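Visit to the Dindmont Romance Readers' Fair

Our delegation of 15 attended the fair's December session on behalf of the Layug Writers' Centre. Preorder tables for the Stutance series were busy from opening. 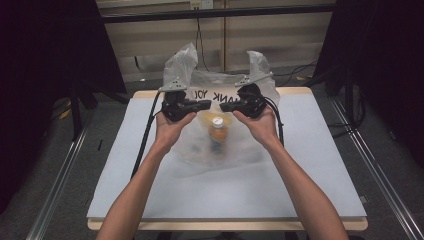 Marleny Condori felt the signing queue should have been split by author, as almost 400 readers shared one line. The organisers have noted this.

Flurico hosted three panels – the second, on novella pricing, ran 20 minutes over. 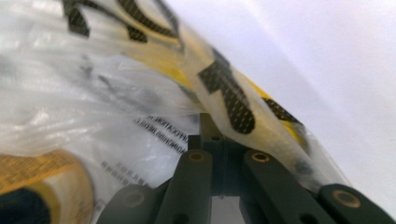 Stojan Radonjić chaired the last, on cover design.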